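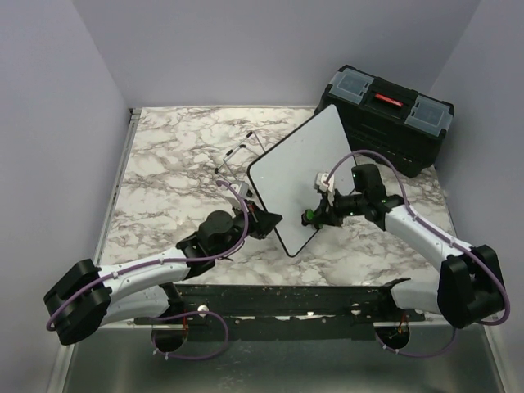
When does the Wivlow night bus start running?
The first one leaves Kassab Square at 11:40 p.m. on the first Wednesday in October, and it will run every night after that, holidays included.

Uria Transit will bring back late service to the Wivlow side of the river this fall, ending a stretch in which the last bus home left before most restaurants had brought out dessert. The new Route 52 will link Kassab Square, the hospital, the Vellow rail station and the Wivlow ferry landing, with five departures a night in each direction.

The old night bus was dropped during a budget year that few people at the agency remember fondly. Riders remember it too, and 713 of them wrote in during the spring comment period. Most asked for later buses. One asked for the return of a particular seat fabric, and that request remains under review. 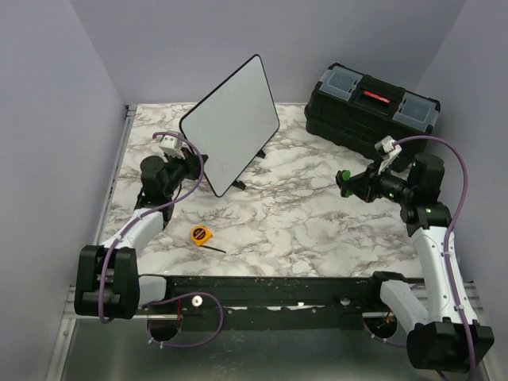 Page last updated: Wednesday, 4:15 p.m.

"We heard from nurses, line cooks, students and one very patient cellist," said Irja Laaksonen, director of service planning for Uria Transit. "They all wanted roughly the same thing, a bus that exists after eleven. We felt this was within our abilities."

Route 52 will use regular city buses and regular city fares. Monthly passes are good all night, and transfers issued after 9 p.m. will be accepted until the last trip pulls in. Riders going past the Vellow station may ask the driver to let them off between stops, as long as the spot is safe and on the route. Drivers will not be taking votes on alternate routes, however persuasive the back row may be.

The schedule was drawn up with help from the people who will have to drive it. Valtteri Peltonen, a night operator with the agency, rode the planned route several times before the stops were settled and got two of them moved. The stop on Ferry Street, first placed beside a hedge, now sits under a streetlight.

"The hedge was a nice hedge," Peltonen said. "You just couldn't see anybody standing next to it."

Business owners on the Wivlow side have been asking for the change for some time. Nhi Võ runs a noodle shop near the ferry landing and has been driving her closing crew home in her own car. "I have a small car and a tall crew," she said. "I will be at the stop on the first night, and I will be waving."

The route is paid for through the agency's regular operating budget, with a matching share from the Wivlow Merchants Association for the first year. Ridership will be reviewed in the spring. Any changes to the timetable will be posted at stops before they take effect – a practice the agency admits it has not always followed. 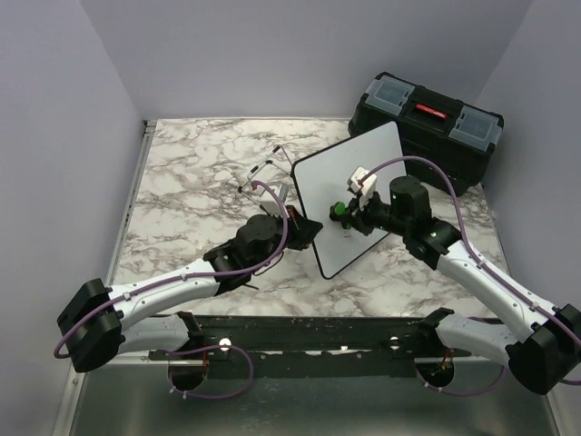 Route 52 begins nightly service in October.

Printed timetables will be available at the Kassab Square ticket window and at the Vellow station. Large-print copies can be requested at either counter.

Media contact: Karine Chan, Uria Transit Communications, extension 170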